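Mukmont Kitchen Cell: Setup and Upkeep FAQ

I look after the simulated version of the Mukmont cell, the two-armed one with the marble counter, and I get the same handful of questions every time a new group starts using it. So I wrote the answers down. If yours isn't in the list, drop it in the Trindenthorpe help channel and I'll add it.

Which version should I be on?

Build 1307. If your launcher still says 974, update before you do anything else. The old build has the previous hand model in it, and your saved poses will load with the thumb in a silly place.

Where should the hand be before I start a run?

Off to the side, open, fingers up, touching nothing. I call this the park pose. You want plenty of bare counter between the hand and the nearest dish, so the first move can't clip a rim on the way in. 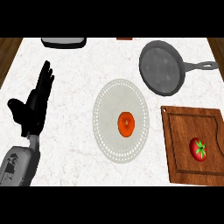
Left hand open and clear of the plate.

I only see one arm in my camera view. Did the other one fail to load?

Probably not! The view is tight and it's very easy for an arm to sit outside it. Check the joint panel first -- if the numbers for both arms are live, both arms are there. If one side of the panel is grayed out, then yes, reload the cell.

Do I have to use the standard layout?

For the checkout run, please do. Plate in the middle with the orange piece on it, pan behind it and to the right, cutting board in front of the pan with the tomato on top. After that, move things wherever you like. Just save your layout under a new name (I've had to restore the Dratlow one more often than I'd like).

How do I zero the hand?

Park it, open the hand tab, and press Zero. Then leave it alone for 30 seconds while the fingers settle. I know it's boring. If you start jogging the wrist too soon, the offsets get saved wrong and you'll spend the afternoon wondering why every grasp lands a little short.

What do I look for after zeroing?

Mostly the fingers and the thumb. The four fingers should sit close together and point up, and the thumb should stick out away from them. If a finger is curled or splayed when the panel says it's open, zero again. Two tries is normal with a fresh install, but if it's still off after that, send me the log.
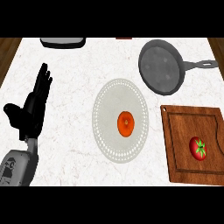

Fingers together, thumb out, orange piece on the plate.

My tomato rolled off the board when the run started. What gives?

It was spawned a hair too high and dropped. Open the layout, select the tomato, and hit Snap to Surface. Same fix for anything on the plate.

Can I swap in the Thongdee hand?

You can, but the wrist mount is different, so load the matching wrist file too. Skip that and the hand floats just off the end of the arm, and every reach will be wrong. Zero it again once it's on.

How often does the cell need looking after?

I reset the layout and zero both hands every morning before 9, and I clear out old logs at the end of the month. If you've been working late, please park the arms before you close the session. The next person gets whatever pose you left behind.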